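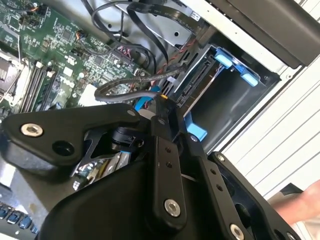 An open desktop computer case.

Preparing an Office Computer for Disposal or Reuse
Guidance for staff of the Padonetti site
Issued 2023-03-28

This page sets out the steps to be followed before a desktop computer leaves a department. It applies to all machines on the asset register, whether they are to be passed to another team or sent to Brisitlow for recycling. Queries should be addressed to Kazimiera Laskowska, Equipment Records, extension 865.

Step 1. Save your files
Copy any work you wish to keep to your team folder. Files held on the desktop or in the downloads area are not backed up and cannot be recovered once the machine has been collected. Open two or three of the copied files from another computer to check that they can be read.

Step 2. Sign out of accounts
Sign out of e-mail, the web browser and any licensed software. Where a licence is tied to the machine, release it from within the program and note the date on form 64. 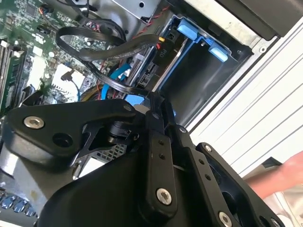
Form 64 must be completed for each computer. Enter the asset number, the room and the name of the last regular user. If the asset label is missing, give the serial number instead. Where the case has already been opened and the cables inside can be seen, as in the desktop computer shown, state this under "Condition" and do not pull on or remove any of them. Incomplete forms will be returned to the department.

Step 3. Request data removal
Send the form to Equipment Records and ask for the drive to be wiped. Staff should not attempt this themselves. Deleting files or emptying the recycle bin does not remove the data. A certificate will be issued once the work has been done, and a copy must be kept with the department's records. 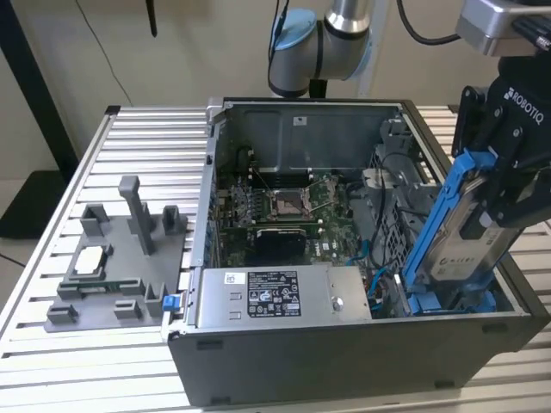 If a certificate has not arrived within 3 weeks of the request, contact Equipment Records and quote the asset number. The computer must stay in a locked room until then.

Step 4. Arrange collection
Book a collection through the Gralora portal. Place mains leads, keyboards and mice in a separate box marked with the same asset number. Monitors require their own booking.

No collections are made in July. Departments closing rooms over the summer should book before the end of the previous month.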